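7. Faults during a pick run (simulator)

7.4 Jaws don't close, or close on nothing

Read this before you touch the grip settings. Most Kurau fault reports that came in after the last update were this one, and most people made it worse by cranking up the grip force. Grip force has nothing to do with it.

What happens: arm goes to the pick pose, stops, waits for the close command. Command never comes, or comes late. Run log shows code 3224 and the arm sits there until the timeout (3000 ms by default). After that Keker marks the attempt as failed and goes on to the next one, unless you stop it.

CAUTION: Do not clear 3224 from the pendant if the real arm is linked. The sim and the arm can be out of step at this point and the arm will jump to catch up. Unlink first (section 3), then clear.

Before you start
- Run paused, not stopped. Stopping wipes the pose buffer.
- Wrist view open. The overhead view won't help you with this one.
- Write down the attempt number from the log.

Steps

1. Pause the run at the pick pose. If you missed it, step back through the attempt with the arrow keys.

2. Switch to wrist view. Check that both jaws are fully open and that the target hangs centered above the gap between them, touching neither jaw.

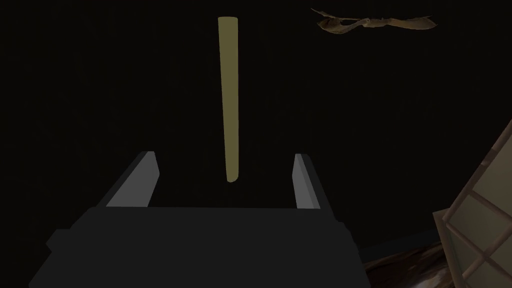

3. Open the Targets panel and compare the target height with the pick height. The two should match to within 2 mm. If they don't, the planner thinks it has arrived and the close check disagrees. That mismatch is your 3224.

4. Fix the pick height, not the target height. Targets get reloaded from the scene file every time and you'll loose the change.

5. Press Recheck. Wait for the Close Ready light to go green.

6. Resume at quarter speed. Watch one full pick before going back to normal speed.

NOTE: Scene loads with loose objects out of place? Reload the scene before step 3. Drifting objects are a separate fault, see 7.6.

If the target isn't there at all

Different problem, same code - annoying, we know. The jaws are open, pose is fine, but there is nothing in the gap to close on. Don't edit any heights. Do this:

1. Pause. Unlink the real arm if you haven't already.
2. Check the Targets panel. Target listed but not in wrist view: wrong pose got loaded. Target not listed: it was dropped from the scene.
3. Wrong pose: go to Poses, pick the last good one, press Apply.
4. Dropped target: reload the scene file. Takes a minute on the older Gashaw workstations, so don't click twice.
5. Recheck, then resume at quarter speed as above. 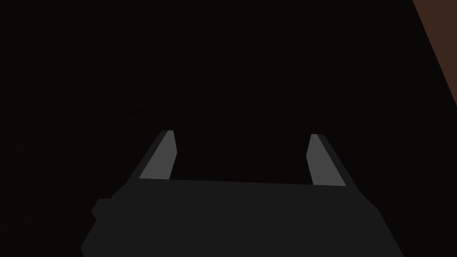
Fig. 7-3. Wrist view, jaws open, no target in the gap.

WARNING: Never force a close with the jaws empty while the real arm is linked. At the Turkstead site the jaws slammed shut on an empty gap and cracked a finger mount. Force Close is now locked behind a password - leave it locked.

Still stuck after two tries: save the log, note the build number (anything below 1310 needs the patch first, do that before you call) and send both to Mebrat Worku at support. Include teh attempt number. Without it we have to go through the entire run.

Next: 7.5 Jaws close but target slips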